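Demonstrations and Open Day Support > Two-Arm Bench > Ticket log

Subject: Things that played up on our open day at Gundport, and what I'd like settled before the next one

Hello all at the Rendport desk,

Thank you ever so much for lending us your ear again. The open day on December 7, 2019 was a lovely one, with 125 visitors through the door by my tally sheet (we had put out chairs for 100, so there was a bit of cheerful standing at the back), and the two-arm bench was the thing they all wanted to see. A good many had come over from Fustville specially. It did have its moments, though, and I promised I'd write them up properly while they were fresh, so do put the kettle on before you start.

Issue 1: small rubbery pieces and the open grip

The first turn of the morning was picking up the little dark bent pieces, the elbow-shaped ones. They are a nuisance to grip because they can lie with one end turned up, and the arm likes to come down with its fingers spread wide on either side before it closes. On three tries out of the first lot it closed and came up with nothing. I did wonder about the shadow the gripper throws on the white top, as it falls just where the wrist camera is looking. One of the fingertips is a touch chipped as well, with a small notch on the inner side, and I'd be glad to know whether that matters or whether I am fussing.

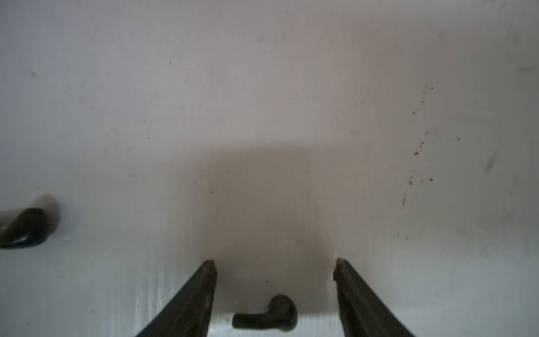
Issue 2: the earbud case

We restarted the Bautista control program before this one, as your last note advised, and it came back up in 33 seconds, which is a great improvement on September. The turn itself is the crowd-pleaser: one arm takes the earbud case and holds it upright with the lid open, so that people can see the cradle inside. Well, the children adored it. The trouble was that the left arm would now and then stop and wait, still holding the case, and I had to fill the silence with my chat about the grippers (I have plenty, as you know). The right arm was showing green lights all the while, so I took it to be happy enough.
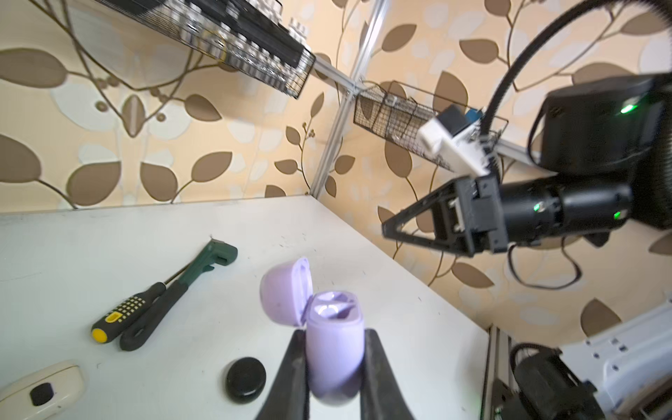
I didn't like to press anything with visitors so close, and after a little while it carried on by itself. The log has the word "timeout" in it twice and I have attached the whole thing, as I can never tell which lines you'll want.

Reply from the desk, same afternoon: Thanks for such a full report. Please leave the waiting time as it is for now and try speed setting 2 for anything that uses both arms. We would also like to know whether it pauses when the grippers are close together.

Issue 3: both grippers meeting in the middle

Yes, it does, or at any rate it did for us! I set the speed as you said and ran the turn where the two grippers come together over the middle of the bench with a small beige piece between them. I kept the hand tool further back on the white surface, behind the arms, which I hope was right. My worry with this one is the thick black cabling, as it makes quite a wide loop over the left wrist and I find myself watching that instead of the fingers.

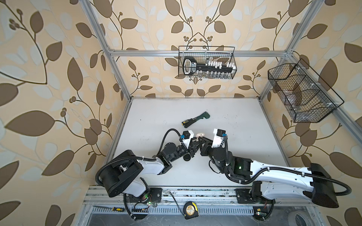

We went through it several times more for a group from the college, and the pause came on the first run and then not again. The visitors didn't mind in the least. One gentleman asked if it was thinking, and I said I'd pass the question on to you, so consider it passed on. Could you also tell me how much slack that loop ought to have? I've looked in the handbook and found the page on fitting it, but nothing on length.

Issue 4: tools left on the bench

This is more a question of habit. We had the green pipe wrench out for part of the day, lying across the left of the table, and I should like a clear rule about whether big tools may stay there while an arm is working lower down with something small. My own feeling is that they should be moved off first, but the students like having them to hand and I don't want to be a tyrant about it.

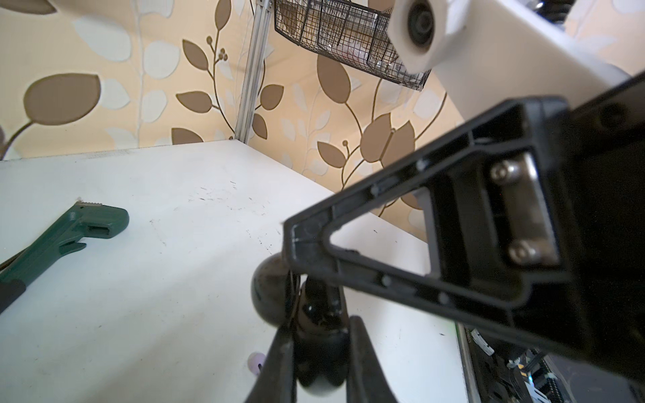 If the answer is a fixed clear area, I'm very happy to mark it out with tape and put a line in the helpers' sheet. It would also be a good moment to have those two hex-socket screws on the gripper plate looked at. I've not touched them, but the handbook mentions checking them and doesn't say how tight they should be.

Reply from the desk: Please do move large tools off before a run, and tape is a good idea. Leave the screws alone until we visit. We will bring a pair of new fingertips with us and look at the cable loop at the same time. Keeping this ticket open under Gundport, waiting on visit.

Wonderful, thank you. Mornings suit us best, and there is parking round the side if you come in by the lower gate.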